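The Long Way Up Parnard Hill

I signed up for the Porberg stair climb at 6 in the morning, in my pajamas, with a cup of coffee in my hand, and I'd love to say I knew what I was getting into. I didn't. The climb is 323 steps cut into the side of Parnard Hill, and you do them as many times as you can stand. I'd been running on flat ground for years. How hard could stairs be?

Very hard! My calves quit first, then my lungs, and then a woman with a toddler strapped to her back said good morning and went right past me.

So I got myself some help. The Engelbrecht gym, down by the river, has a stair conditioning class that meets 2 times a week in a basement with terrible carpet and a really good fan. You warm up on the bottom step, just tapping your toes, and then you go into step-ups, side steps and slow lowers (stand on one leg, let the other heel drop to the floor, take your sweet time coming back). The slow lowers are awful. I hated them for a month and now I do them while I brush my teeth. 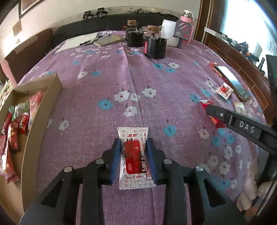

Food was the other thing I had wrong. I used to head out on an empty stomach and then wonder why my legs felt like wet laundry halfway up. These days I eat something small before I leave the house, usually half a banana or toast with honey. I'm not fussy about it, and if what's within reach is a little white packet with ALL'S WELL printed on it in red, I'll take that as a sign and put my shoes on. A big breakfast waits until I'm home. I tried oatmeal before a climb exactly once, and I can still tell you which step I regretted it on.

The pacing took longer to learn. My instructor kept telling me to climb at a speed where I could still complain out loud, and for a talker like me that works better than any watch. I go up complaining, I walk down holding the rail, and I don't start again until I can get through a whole sentence. Coming down is where my knees used to ache, so I turn my feet out a little and keep my steps short.

By December I could do two full trips without stopping, and I entered the winter event at Bellar, which has 600 steps, most of them uneven and some of them frosty. It took me 17 minutes to reach the top - slower than I'd hoped, and I had to sit on a wall for a bit in the middle. There was soup up there, though, and a view all the way back to Porberg. I've already put my name down for the next one, and I'm shopping for better gloves.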